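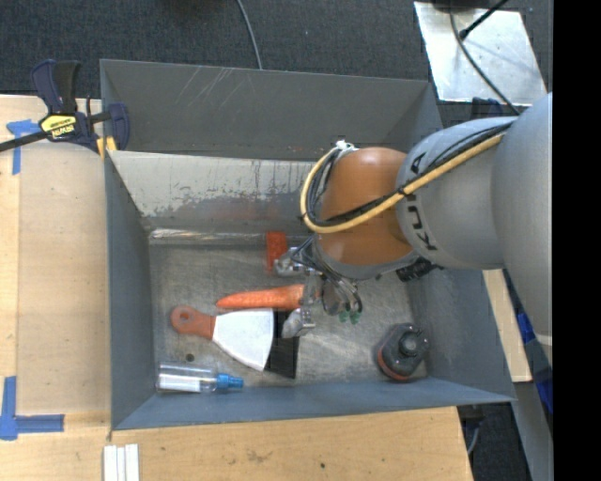
Could the unit be left to clear a utility room by itself overnight, one reader of the April catalogue asked, and if not, what exactly would a housing provider be paying for? The reader had seen a dishwasher emptied by a machine at a trade day and wanted to know whether the Purnura would do the same in a sheltered flat.

The short answer is that it would not. The Purnura Sorting Station is supplied for one class of work: taking mixed household and workshop items out of an open bin, one at a time, and placing them where they belong. Gresham offers it to laundries, reuse centres, training kitchens and small repair shops. It is not offered for private homes.

What the station is suited to

Mixed bins are a fair measure of where chore automation stands at present. A carrot, a scraper and a spray bottle lying in the same metal bin each call for a different grip. A person makes those choices without thinking. The station must work out each one, and it is a good deal slower than a person in doing so.

In our own bench trial at Holtberg, the station attempted 1,384 picks from mixed bins. Rigid items with a clear handle or a straight side gave the fewest difficulties. Clear plastic, soft produce and anything lying flat against the base gave the most. Items pressed into a corner were often left for a member of staff to remove by hand.

Customers are therefore advised to treat the station as a helper to a staffed bench. One trained person may look after up to 3 stations, provided that all of them can be seen from the same position.

What it does not do

The station does not wash, wipe, fold or cook. It cannot open a cupboard or climb a step. It will move a closed bottle of cleaning fluid but must not be given an open one. It does not judge whether food is fit to eat, and produce set aside by the station should be checked before use.

Supply and fitting

The standard package includes:
Pal control software, with one year of updates
Bin clamps and floor fixings
Operator handbook and wall card
Training at the customer's premises for up to four staff

The arm and gripper are quoted separately, according to the items to be handled. Bins may be supplied by the customer. Sloping sides are acceptable, but the bin must be clamped before the arm is switched on. The working area should be kept clear to a distance of 60 cm on every open side.

A first installation takes about 40 hours, including training. Fitting on a Sunday can be arranged where a site is in use throughout the week – an additional charge applies.

Trial hire

Gresham recommends a period of trial hire before purchase. Customers are asked to send a list of the items they handle most often, with a note of any that are fragile, sharp or see-through. A written reply will state which of these the station can be expected to manage, which it may manage with supervision, and which should remain with staff. Hire charges are deducted from the price if an order follows.

Enquiries should be made to the equipment desk, quoting the product name and the type of premises.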